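Pindgate Mixed-Bin Sorting Method: Set-Up Guide
Section 4. Preparing and running a trial

12 shares | 3 comments

This section covers one full trial, from filling the basket to saving the log. It assumes the arm is already bolted down and homed (Section 2) and that the Kovville control software is installed (Section 3). A full block is 11 trials. Plan on a morning for your first block.

4.1 Laying out the workspace

1. Cover the table with the matte cloth and pull it flat. Tape the cloth down under the table edge. Wrinkles near the basket throw off the height map.

2. Set the wire basket on the cloth with its long side facing you. Push it against the corner guide, mark its position, then take the guide away.

3. Line up the three target boxes beside the right end of the basket, in a row from front to back. The order is yellow nearest, then blue, then red. The software identifies the boxes by position only. If you swap two of them, every placement will be logged wrong.

4. Check the paper tops. Torn edges around the holes are fine and do not affect scoring. Replace a top when a loose flap covers part of the hole.

4.2 Filling the basket

5. Print the item list for the trial. Lists are drawn from the Jilten set, which holds 400 items in four groups: rigid, round, soft and spiky.

6. Put the rigid items in first, then the round ones. Lay the cloths in last and let them fall as they like. Do not fold them.

7. Leave the pile alone once the last cloth is in. The method is meant to be tested on clutter, and a tidied pile gives scores that are too high.

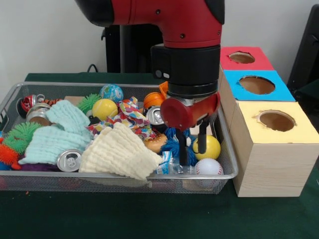

8. Confirm that no item stands higher than the clearance line set in Section 2. If one does, empty the basket and fill it again with the same list.

CAUTION: Keep hands out of the basket whenever the arm is powered. The fingers can close without warning if a grasp is still in the queue. Press the emergency stop before reaching in.

4.3 Running the trial

9. Select "Sârbu policy" or "Baseline" in the trial menu. Run both on the same item list, baseline first.

10. Press Start. The arm moves to the hover pose above the basket, waits for the height map and makes its first attempt.

11. Do not help the arm. If an item slips from the fingers and lands on the table, leave it there until the trial ends. It counts as a drop.

12. The trial stops by itself when the basket reads empty or after five failed attempts in a row.

Note: Thin cloths often come up two at a time. Log this as one attempt with a double pick. Earlier versions of this guide said to log it as a failure, so results from before June need to be rescored before you compare them with new ones.

4.4 What to expect

Our reference run had 3302 grasp attempts across both policies. Of these, 1914 used the Sârbu policy, which picks a finger angle from the local surface shape. The baseline always grasps straight down with the same finger spacing.

The gain was largest on cloth and on cans lying on their sides. For balls in open space the two policies were hard to tell apart. Spiky rubber items were the weak spot for both, mainly when they were pressed against the basket wall and one finger had no room to go down.

If your baseline does much worse than ours, check the finger pads for wear before you change any settings. Then repeat the height calibration in Section 2.

4.5 Saving the log

13. Enter the drop count and any double picks by hand.

14. Choose Save, then Export. Keep the depth files with the log, as the scoring script needs both.

15. Power down the arm before emptying the basket for the next list.

Section last revised Saturday, December 9, 2023

3 comments | Share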